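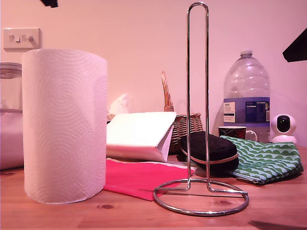

Most gripper comparisons I read are about how hard the thing can squeeze. There is a table with force, stroke and payload, a video of a metal block being lifted, and a paragraph at the end about price. I think this is the wrong test for anyone who wants an arm to work in a home, and I would replace nearly all of it with a roll of paper towels and a wire holder.

The job is simple to state. Pick up the roll, lift it over the loop of the holder, and lower it until it sits on the ring at the bottom. Most people do it without looking properly. For an arm it is a fair summary of everything that is hard about household work.

Start with the grasp. A kitchen roll is wide and soft, and the outside is embossed, so the fingers meet a surface that gives way unevenly. Close too gently and the roll slips down as it leaves the table. Close too firmly and it goes oval, and the cardboard tube goes oval with it, and now the hole you were going to put over the loop is a slot. The right amount of force sits between those two, and it changes as the roll is used up. The maximum force on the data sheet tells you nothing about it. The minimum force would, if anyone printed it.

Then there is the height. You have to raise the bottom of the roll above the top of the holder before you can start coming down, and the holder is tall. An arm mounted at table level runs out of comfortable reach at that point. The elbow goes somewhere awkward, the wrist turns, and the roll is no longer upright. I have watched arms with a perfectly good payload figure fail here because they could carry the weight at one height and couldn't keep it level at another.

I have spent a good part of this year on two grippers, the Paton and the Fidmont, both on the same Blackwood arm with the same controller. The Paton has parallel jaws with stiff rubber pads. The Fidmont has longer, curved fingers that bend a little as they close. On paper the Paton is the better product. It is stronger, faster and quicker to fit, and its position reading is more exact. I recommended it to people in December and I would like to take that back, at least for this kind of work.

I ran the roll job 100 times with each. I am not going to print the scores as if they settled anything, because a different roll or a different table would move them. What matters to me is how each one failed. The Paton failed early and badly. Its pads touched the roll along two narrow strips, so the roll could rock between them, and any small knock against the wire tipped it. The Fidmont failed late and mildly. It would arrive a little off centre, catch the rim of the tube on the top of the loop, and stop there with the roll still in hand. You can recover from the second kind of failure. The first kind ends with the roll on the floor.

The thin chrome wire is the other half of the test, and here the gripper is only partly to blame. Shiny wire is miserable for a depth camera. It reflects whatever colour the room happens to be, and the depth image tends to show the wall behind it, or bits of wall and bits of wire in no useful order. With the Tredano camera fixed above the table, the loop came and went as the light changed. Moving the camera to the wrist helped during the approach and then made things worse, as the roll blocked the view at exactly the point where you want to see the hole.

People's usual answer is to clear the table, paint the holder matt grey and put a plain sheet behind it. I understand why. I have done it myself when I needed a controller to behave long enough to find a bug. But a result from a cleared table is a result about cleared tables. A real one has a basket on it, a mug, a zip case lying on a pouch, a water bottle you can see through. Seen from the camera, the handle of the basket sits next to the wire of the holder and the two curves are easy to confuse. That is a normal day on a normal table, and an arm that needs it tidied first has passed its job back to the person who bought it.

There is a case against all this, and I take it seriously. A metal block is the same in every lab. A kitchen roll isn't. If I test on my rolls and you test on yours, we can't put our numbers side by side, and a field that can't compare numbers tends to argue in circles. I accept that. I would keep the block and the force gauge for checking that a gripper does what its maker says. I just wouldn't choose one that way.

Price comes into it too. The Fidmont set cost me 3,249 with the spare fingers, and I have already used 2 of the spares. The curved fingers wear at the tip, where they rub on the table during a low grasp. The Paton pads still look new. If I were lifting boxes all day I would buy the Paton again and be content with it.

But I am not lifting boxes, and I suspect that most people reading gripper reviews for home use aren't either. So my request to anyone writing one is a modest one. Publish the smallest force the gripper can hold steady — held, that is, and not just touched on the way past. Say what happens when the object bumps into something on the way down. Show 3 failures in full, without the cut. And leave the table as you found it.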